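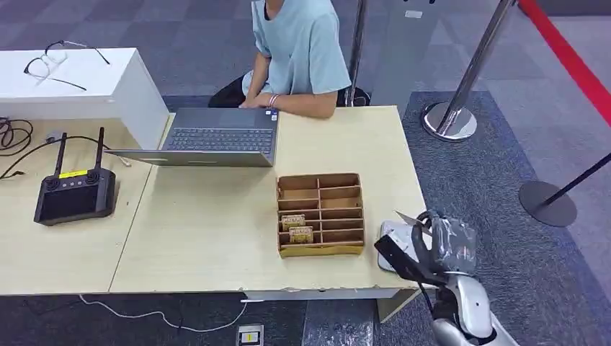

칸막이 상자 하나면 책상 정리는 끝난다고 어느 분이 답글을 다셨는데, 나는 그 말을 믿어본 적이 여러 번 있고 그때마다 상자만 늘었다. 그래서 좀 길게 써본다.

골판지를 칸칸이 나눈 상자, 좋은 물건이다. 가볍고 싸고 버릴 때 마음도 안 아프다. 문제는 칸을 보면 채우고 싶어진다는 것. 두 줄짜리 상자에 작은 꾸러미 두 개가 아래쪽 칸에 들어가 있고 나머지 칸이 비어 있으면 다들 "아직 정리 중이구나" 한다. 나는 그 상태가 제일 멀쩡하다고 본다.

정리 뉴스레터 Sostora에서는 칸을 먼저 정하고 물건을 고르라고 한다. 순서가 이상하다. 내가 가진 게 뭔지도 모르는데 칸 크기를 어떻게 정하나. 몇 달 따라 해봤고, 칸에 안 맞는 물건들만 모인 봉지가 하나 생겼다. 그 봉지가 제일 자주 열린다.

책상에서 정말 자리를 먹는 건 작은 포장 상자가 아니라 전선이다. 검은 줄이 둘둘 뭉쳐서 책상 가장자리에 누워 있는 꼴, 다들 알 거다. 칸막이 상자 파는 쪽에서는 이 얘기를 잘 안 한다. 칸에 넣으면 튀어나온다.

케이블 타이로 묶으라는 조언도 안 믿는다. 매일 뽑는 줄을 매일 묶는 사람을 본 적이 없다. 한 달 지나면 타이가 줄 하나에 매달려 있고 나머지는 풀려 있다.

그럼 어쩌냐고 물으면, 나는 쓰는 줄은 그냥 둔다. 안 쓰는 줄만 치운다. 재미없는 답이라 뉴스레터에는 못 싣겠지.

안경은 또 어떤가. 안경 놓는 칸을 따로 만들라는 글을 읽고 만들어봤다. 결국 안경은 손 닿는 높이의 평평한 데에 올라간다. 수납장 위, 책 위, 노트북 옆. 다리도 안 접고. 이건 습관이라 상자로 못 고친다.

가격 얘기도 해야겠다. 종이 칸막이 상자는 1000원쯤이면 구한다. Bridell에서 나오는 플라스틱 서랍은 그 몇 배를 받으면서 칸을 못 바꾼다. 골판지는 칸막이를 빼거나 칼로 자르면 된다. 튼튼하다는 말에 플라스틱을 샀는데, 튼튼해서 좋은 점이 뭔지 아직 모르겠다. 안 맞는 칸이 튼튼하게 안 맞는다.

대신 골판지는 물에 약하다. 컵을 책상에 두는 사람이면 감안하시길. 나는 컵 쪽을 치웠다.

라벨. 라벨도 의심한다. 포장에 원래 인쇄된 라벨이 있으면 그게 보이게 세워 넣으면 끝이다. 거기에 라벨 프린터로 또 붙이는 건 취미다. 취미인 건 괜찮은데 정리라고 부르지는 말자.

눕혀 쌓지 말고 세우라는 조언 하나는 인정한다. 세워두면 뒤에 있는 것도 윗부분이 보인다. 이건 돈도 안 들고 효과가 바로 있다. 하나쯤은 맞는 말을 해야지.

그리고 투명 비닐봉지. 내용물을 꺼낸 봉지를 "언젠가 쓰겠지" 하고 같은 상자에 다시 넣는 버릇이 제일 나쁘다. 구겨진 봉지 하나가 칸 하나를 다 차지한다. 나도 그런다. 오늘 아침에도 칸에서 봉지를 꺼냈다.

여기까지는 네모난 물건 얘기였고, 다음은 종이다. 엽서, 카드, 영수증, 안내장. 여기서부터 정리법들이 갑자기 말이 짧아진다.

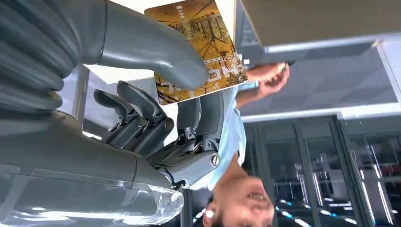 엽서 같은 건 찍어두고 버리면 되지 않느냐고 누가 물었다. 찍어두면 된다는 말도 몇 년째 듣는데, 찍어둔 걸 다시 열어본 사람이 있으면 좀 만나보고 싶다.

잎 떨어진 나무가 물에 비치고 온통 누런빛인 가을 풍경 카드. 하얀 테두리가 얇게 있고 아래쪽에 큼직한 흰 글씨. 이런 건 종이로 들고 있을 때나 볼 마음이 난다. 휴대폰 사진첩에 들어가면 점심 사진 사이에 끼어서 끝이다.

그렇다고 다 모으자는 얘기도 아니다. Sostora 식으로는 "설레는 것"과 "아닌 것"으로 나누라는데, 카드는 받은 날엔 다 설레고 십 년 지나면 다 애매하다. 기준이 그날 기분이면 기준이 아니지.

내 집 서랍의 종이 뭉치를 10월에 한 번 뒤집었다. 나누는 데 58분. 그중 대부분은 읽느라 갔다. 정리 시간 계산해주는 글들은 이 읽는 시간을 꼭 빼놓더라.

카드 보관함을 사려고 Rainer 상품평도 읽어봤다. 상품평이 1388개 달려 있는데 앞쪽은 죄다 "배송 빨라요"였다. 한참 내려가서야 엽서가 세로로는 안 들어간다는 말이 나온다. 그걸 첫 줄에 써줬어야지.

결국 안 샀다. 칸막이 상자에서 가운데 판을 하나 빼고 거기에 엽서를 세웠다. 벽이 얇아서 살짝 기울긴 한다. 뒤에 두꺼운 종이를 한 장 받치니 버틴다. 예쁘지는 않다.

모서리가 상하지 않느냐는 걱정은 맞는 걱정이다. 골판지 벽에 쓸리면 하얀 테두리부터 때가 탄다. 아끼는 카드면 봉투에 넣어서 세우는 게 낫다. 봉투에 넣으면 안 보인다는 단점이 있고, 그건 나도 해결 못 했다.

크기별로 세울지 보낸 사람별로 세울지도 묻던데, 크기별로 했다. 보낸 사람별로 하면 큰 것 뒤에 작은 게 숨는다. 찾을 때 불편하냐 하면, 카드를 급하게 찾을 일이 살면서 몇 번이나 있나.

안 쓰는 보관함들은 Jaria에 중고로 내놨다. 문의는 왔다. "새 상자에 담아서 보내주시나요?" 상자를 파는데 상자에 담아달라고. 담아 보냈다.

정리 전후 사진 올리는 글도 조심해서 보시길. 전 사진은 밤에 찍고 후 사진은 낮에 찍는다. 내 책상도 낮에 찍으면 꽤 괜찮다. 줄 뭉치가 그대로 있어도 그렇다.

칸막이 상자를 살 거면 먼저 넣을 물건부터 책상 위에 늘어놓고 며칠 그냥 써보는 걸 권한다. 그동안 한 번도 손이 안 간 건 칸이 필요한 물건이 아닐 확률이 높다. 이것도 내 경우라서 남한테 맞을지는 모르겠다.

칸을 비워두면 불안하다는 답글이 계속 오는데, 그 불안을 없애려고 상자를 하나 더 사는 건 말리고 싶다. 나는 빈 칸에 아무것도 안 넣은 채로 계절 하나를 넘겨볼 생각이다. 봉지가 또 들어가 있으면 여기에 쓰겠다.

서류 쪽은 아직 손도 안 댔다. 보험 안내장 모으는 법 아시는 분은 답글 주시고, 파일철 링크는 사양합니다.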